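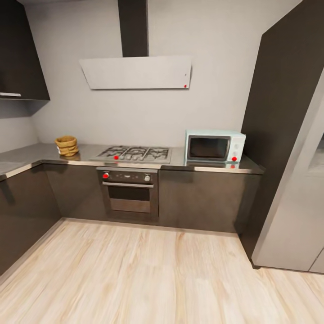 Range hood over a dark countertop run.

Search tips Go

Grease filters and wiped surfaces

Soak metal hood filters in hot water with washing soda for 17 minutes, then rinse and drain upright.
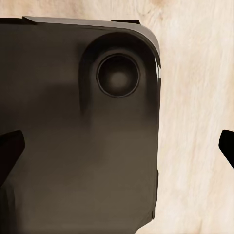

Rubbed-in grease dulls matte finishes first. Use a damp microfiber cloth, one pass, then a dry one. The matte back of a phone takes the same treatment – keep liquid off the rim.

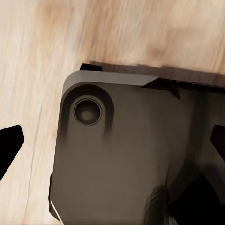 For oiled wood, wipe with the grain and re-oil every February.

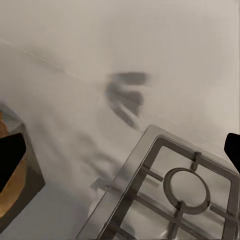 How often should filters be washed?
Every 2 months with daily frying.

Comments

Vangelis Tsakiris: Soda darkened my aluminum filter. Dish soap only now.

Janssen: Same soak worked on steel.

Last updated: February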